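We finally went to see the new homes at Plultgate, after driving past the sign every week since November and telling each other we were only curious. Well, curious people don't bring a tape measure, and I had one in my coat pocket the whole time!

There are 30 homes in this first part, all built by Niazi, and the one we liked best (end of the row, little porch, big kitchen window) comes in at 1,906 square feet. After so many years in our place in Priltthorpe that sounded like a palace to me. It did feel smaller once I started placing our furniture in my head, mostly that enormous sideboard, but I still came out smiling. 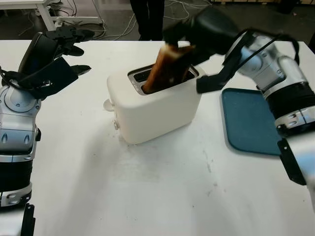
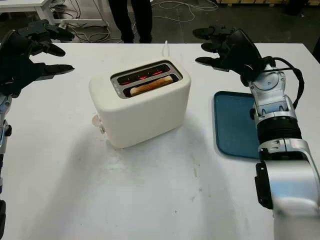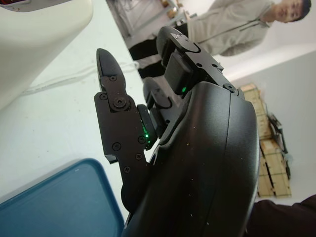 The monthly fee is $278, and it covers the lawns, the snow and the shared path down to the creek. I went back and forth on that all the way home. We've always cut our own grass, and I'm a bit fond of grumbling over it, but my knees would be glad of the rest. It costs $100 to hold a lot for two weeks, and they'll give it back if you change your mind.

We haven't put our names down yet. I want to see the Plaltano model first, the one with the bedroom downstairs, and walk around the street in the evening when people are home from work. If any of you live out that way, please tell me what the traffic is like at 8 in the morning!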